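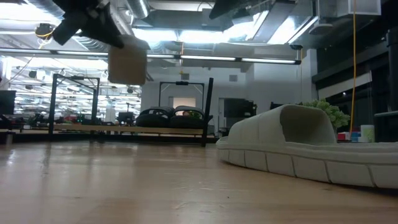
About Maltham School of Bookkeeping

Print this page | E-mail this page

Maltham teaches bookkeeping and payroll to adults. Most of our students already have a job, and many keep the books for a small shop, a farm or a family business without ever having been trained to do it. We teach evening classes at our building on Jovley Street and the same courses by mail for people who live too far away to attend.

The school was started by Wenche Lie, who had worked for 18 years in the accounts office of a lumber yard. She kept being asked by other businesses in town to sort out their ledgers at tax time. She began by teaching one class in a rented room above the hardware store, with a set of workbooks she had typed herself. Those workbooks have been revised many times, but the order of the lessons is still hers. Students learn to write up a cash book by hand before they touch any software.

Valentin Ursu has been director since Wenche retired from daily teaching. He came to the school as a student in the payroll course and later taught it. Wenche still grades the final ledger assignment for the certificate course and still writes her comments in green pencil.

What we teach

Bookkeeping 1 covers receipts, invoices, the cash book, bank reconciliation and a simple profit and loss statement. You do not need any background in accounting. You should be comfortable with percentages.

Bookkeeping 2 covers accruals, depreciation, inventory and closing the year. Students need to have passed Bookkeeping 1 or the placement test, which takes an evening and can be repeated once.

Payroll is a separate course and can be taken on its own. It covers withholding, overtime, tips, garnishments and year-end forms. We rewrite this course every January when the new tables come out. If you took it several years ago and want to sit in on the updated sessions, call the office. There is no charge for former students as long as there is a chair.

The certificate course combines all three and ends with the Strömberg ledger, a full year of records for a made-up furniture dealer. The shoebox of papers we hand out has mistakes in it, including two duplicate invoices and a deposit posted to the wrong month. Finding them is part of the grade.

How classes run

Evening classes meet twice a week from 6 to 8:30. Class size is kept small enough that the teacher can look at everyone's work during the session. Homework takes most people three or four hours a week. Mail students get the same assignments, return them in the envelopes we supply, and can call their teacher during office hours.

Since the school opened, 3,269 people have finished at least one course with us. We do not run a placement service, but local employers post openings on the board by the front desk and we copy the list into the student newsletter.

Fees

The registration fee is $200 and is taken off the price of your first course. Fees can be paid monthly. If you withdraw before the third class we return everything except the cost of the workbook. Nornix, our student loan fund, lends small amounts without interest to people who are out of work. Ask for the form at the office.

Visiting

The office is open in the afternoon and on class nights. Parking is behind the building, and the side door has a ramp. Prospective students may sit in on one class before they register. Please call ahead so the teacher can set out a workbook for you.

Page updated Nov 17, 2022

6 comments | 18 shares

Related pages
Course calendar and fees
Take the placement test
Studying by mail
Payroll course: what changed this year
Directions to Jovley Street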